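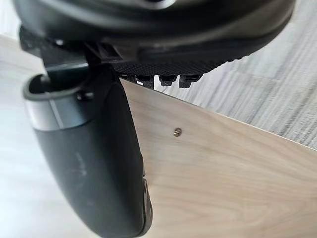
Cupboard

Search the encyclopedia... Go

A cupboard is a piece of storage furniture, closed by one or more doors, in which people keep dishes, linens, food, papers and all the odds and ends that a household gathers over the years. In everyday American speech the word overlaps a good deal with "cabinet," and many families use both words for the same thing without any trouble at all.

Name and early forms

The name began quite literally, as a board for cups – an open shelf or side table where drinking vessels were set out, partly for use and partly so that guests could admire them. Doors came along gradually, and by the time they were common the old name had stuck to the new piece of furniture.

Construction

A plain wooden cupboard is made up of a case, a back, a set of shelves and a door or pair of doors. The shelves may be fixed into grooves in the sides, or they may rest on pegs or small metal brackets so that they can be moved up and down as needs change. Wood swells and shrinks with the seasons, and older makers allowed for this by setting a thin panel loosely inside a sturdier frame, a method still used for many doors today.

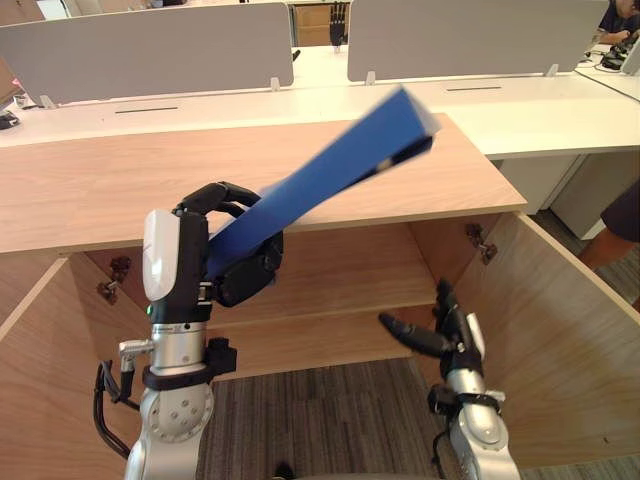

Backs were often left rough, as they would spend their lives against a wall, and a buyer of old furniture can learn a great deal by pulling a cupboard out and having a good look behind it.

The Dornden cupboard

One well-loved regional type is the Dornden cupboard, a tall, narrow piece with a single door, 80 inches high in its usual form. The Morelli workshop in Flastgate made 362 of them, and its order books, patiently copied out by the local historian Clyde Marchetti, show that most were delivered in August, ahead of the canning season. Marchetti also recorded the pleasant custom of filling a new cupboard on a Sunday, with each neighbor bringing a jar.

Related articles
Chest of drawers
Hutch
Pantry
Shelf
Stasum joint
Wardrobe

Contact the editors | Copyright the contributors | Back to top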